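Counting Vacancies Is Not the Same as Counting Jobs

Every month the newspapers in Zatham print the number of open positions, and every month my neighbors discuss it as if it were the weather. In March the number was 966. People were pleased. I was less pleased, and I want to explain why.

A vacancy is a wish of an employer. It costs almost nothing to publish and almost nothing to leave standing. When I worked in the personnel office at Kuhlmann, we had 12 positions open on our page during the whole year, and we filled two of them. The other ten were kept there in case a very good person would write to us. I do not say this was dishonest. But each of them went into the regional number, and each was read by somebody as a sign that work was easy to find.
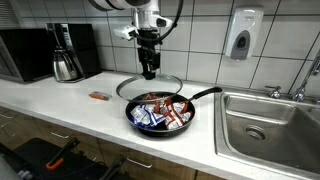 Why does an employer keep a position open if there is no plan to fill it?
Mostly from habit, and a little from caution. If you take the position away, you must ask for permission again to put it back, and the permission can take nine months.

Economists know this problem, of course. They look at vacancies together with hires, and they look at how long a position stays open. What troubles me is the distance between what they know and what is decided by people who read only the first line. Last year our town council cut the evening training courses with the argument that there were enough jobs for everybody. Ingeborg Kettler, who taught bookkeeping in those courses, wrote to the council and asked how many of the open jobs had led to a contract. She received a polite letter with the same number of vacancies in it.

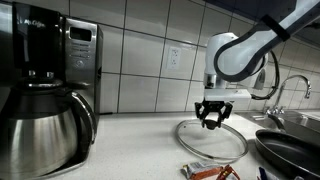

I think her question is the correct one, and it should be asked every month and printed in the same size of letters. The big firms have this information already. Haro reports its hires to the insurance office, because it must, and so does Gurkanance. It would be a small work to put the two columns next to each other — positions offered, positions filled — and let the reader see the space between them.

Some people will answer that such a table would make everybody nervous. Maybe it would. A person who has sent out applications since the autumn is nervous already, and the cheerful number makes him believe that the fault is his own. I have sat across the desk from such people. They had read that the market was hungry for workers, and they asked me what was wrong with them. I had no good answer, and I could not tell them that the position they came for had been frozen since the summer.

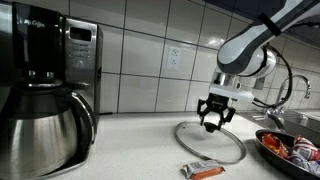 Coffee maker and glass lid on a kitchen counter.

I would also like to see a date beside each vacancy, so that an old one can be recognized. Our council could ask for this at its next meeting, and it needs no new law to do so.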